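Notes from the second round of RAM episodes

4/28/24

I have been putting off writing this up because the first round went badly and I wanted something better to report. That was in February. We recorded for two weeks, trained on all of it, and got a policy that drifted toward the memory slots and then stalled above them. Most of the fault was in the data.

The task is memory and card handling in an old desktop tower. The arm takes a part from the fixture and puts it in the board, or takes it out of the board and puts it back. We call the project Paewai, and the training code is a fork of something we wrote for a different job at Durholm, so some of the config names still make no sense. I have stopped trying to fix them.

What went wrong the first time: I did nearly all the demonstrations myself, and I got too good at it. By the second day I was going straight down to the slot every time with no corrections. The model never saw what to do when the stick was a few degrees off, so when it got there a few degrees off it had nothing to copy.

For this round Tươi Chu and I split the sessions. The target was 80 episodes per person. A few rules we settled on:

Start the arm from a different pose each time. Shift the tower a little between episodes and don't put it back on a mark. If you miss, recover and keep recording. Throw out an episode only if a part gets dropped somewhere the arm can't reach -- we had 3 of those.

Tươi is slower than I am and hesitates over the slot, and I was worried that would show up as hesitation in the policy. It does, a bit. I will take that over the stalling. We trimmed the longest pauses and left the short ones in.

The other change was the parts fixture. In February the parts were lying loose on the table, and half of each episode was spent picking one up. Now each part has its own slot or pocket and the grasp is much the same every time, so the variety goes where we want it, at the board.

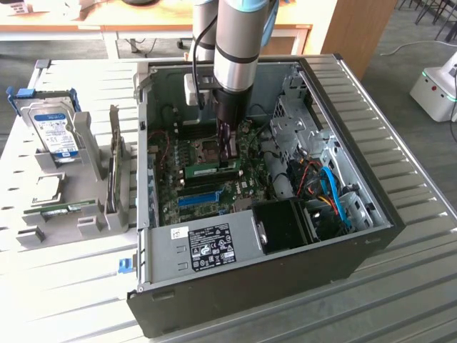

Photo: Tươi Chu / Paewai

The RAM module in the long groove of the fixture is the one we use most. The CPU in the pocket behind it is for later. I don't trust our force readings enough to go near a socket with pins in it, and the drive and the expansion card are waiting their turn too.

Labeling took longer than recording. We mark the moment of first contact with the slot and the moment the stick is seated, and we disagreed on the second one in 12 episodes. We watched those again together and settled all but two, which are now in a folder called "argue".

Training starts tonight on the full set. I'll post the numbers when I have them, along with the config, odd names and all.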